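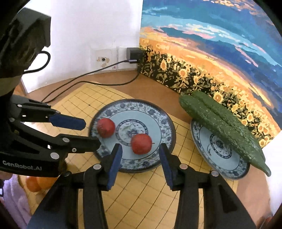 Call for participants: independent replication of a handheld gripper study

Pinex is looking for people to help us check a result we're not convinced by.

In November a preprint came out of the Hurik group claiming that a pick-and-place policy trained on 2,000 demonstrations, all collected by people using handheld grippers, works as well in a stranger's kitchen as it does in the lab. The headline number is 900 successful grasps out of 977 attempts. We've read it several times. The demonstrations came from lab staff, the test kitchens were chosen by lab staff, and the decision about what counted as a success was made by lab staff. The number may well be right. We'd like to find out using people who have no stake in it.

What you'd be doing

You hold a gripper in each hand and move everyday food items between plates on a marked board. Fruit and cucumbers mostly. You squeeze, lift, put down, reset, and do it again. Between blocks you fill in a short form on which grasps you thought were awkward, and you do that before you see anybody else's ratings.

In the second half of the session you watch clips of robot trials and mark each one as success, failure or can't tell. Please use "can't tell" whenever you need to. The original study had no such option, and we suspect a fair number of slipped or half-placed items ended up in the success column.

Each session runs 2 hours, including a break. Morning sessions start at 9:30 and afternoon sessions at 1:30. Most people will be asked back once, so that we can see whether you agree with yourself.

Who we're after

Adults with no background in robotics. We'd especially like to hear from left-handed people, people over 60, and anyone who has been told they're clumsy. The Hurik demonstrators were practised and, as far as we can tell from the appendix, mostly right-handed. A method that depends on a careful demonstrator should say so.

You'll need reasonable use of both hands and eyesight good enough (glasses are fine) to judge whether a piece of fruit is sitting on a plate or against the rim of one. The grippers get tiring on the forearms. If you have a wrist or shoulder injury, please talk to us before booking.

You can't take part if you work for Hurik, Kiani or any supplier to either, or if you've already taken part in a Kiani data collection. Kiani ran some of the original sessions under contract and we want a clean sample.

What you'd get

A gift card for each completed session, plus transit fare or parking. You're paid in full if you stop early. There is no bonus for speed or for the number of items moved. We think paying by the item is one of the ways this sort of data goes bad — people learn to pick the easy orange first.

What we record

Gripper-mounted cameras record the work surface and whatever is near it, which will include your hands and may include your sleeves. Audio is off. Recordings are stored under a participant code and you can ask for yours to be deleted at any time before the analysis is locked.

What happens to the results

The analysis plan will be posted before the first session and we'll publish whichever way it goes, including if we come out looking overly suspicious. Funding is from Pelance, which has no say over the write-up. We asked for that in writing and will send you the page if you'd like to read it.

How to apply

Use the form on the Pinex participation page. Tell us your age range, which hand you write with, and whether mornings or afternoons suit you. Don't send a résumé. We reply to everyone, though it can take a couple of weeks.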